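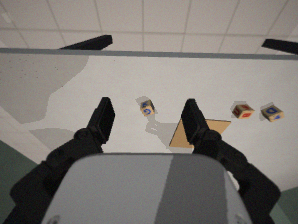
Letter blocks and board on the table

To all Forine list members:

On the spring dance course, a member wrote:

> Will the beginner salsa class at Zuvbridge still run
> for 8 weeks, and must we bring a partner?

The class will run for six weeks. Partners are not required, as couples rotate. The Bisht hall opens at 6 p.m. Please wear smooth-soled shoes. Requests for refunds should be sent to the Trumance office.

Forine Dance Office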